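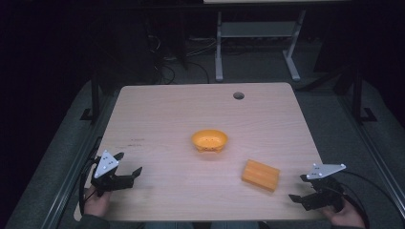 3. The Table Stage

By the time we reached the third stage of our project we had already spent most of the term arguing about dishes, so it was a relief to settle on something small. Our question for this part was a simple one: if a shared student kitchen keeps its washing-up things out on a table instead of jammed in beside the sink, do people find it easier to clean up after themselves? We chose an orange plastic bowl, oval and fairly shallow with a flared rim, and an orange block with a sponge-like look to it that could sit alongside. The matching colour was a happy accident, but we grew rather fond of it, and it did make the pair easy to spot against the pale wood of the tabletop.

3.1 Choosing the table

We tried two tables before deciding. The first, a Koppel folding model, was 93 centimetres across and wobbled whenever anyone leaned on it. The second was the light wooden one with the rounded corners, which we liked straight away. It has a small round cable hole near one edge with a grey grommet, and that gave us more trouble than you might think — crumbs found their way down it all through March, and we ended up adding it to our cleaning list as a separate item. There are also some faint scuffs and little stains over towards one side. We left them alone, as we wanted a surface that had been lived with, and a spotless top would have made people nervous about using it.

3.2 Where things go

Our first layout had the bowl right at the edge so it could be grabbed in passing. Housemates at Gernotska, the residence where we ran the trial, kept bumping it with their elbows. Moving it to roughly the middle of the table worked much better, with the block lying flat just beside it. We didn't insist on the block being straight. Some of us had strong feelings about this (there was a whole evening of discussion, with tea), but in the end a bit of an angle seemed friendlier, and it left the long side handy to pick up.

3.3 What we would change

The residents' comments were kind on the whole, and several asked if the bowl could stay after we'd finished. The most common grumble was about drying space, which we had honestly never considered. If we ran this again we would add a rack, and we'd put the table a little closer to the tap. The Flemumach group has offered to share its rack design with us next term.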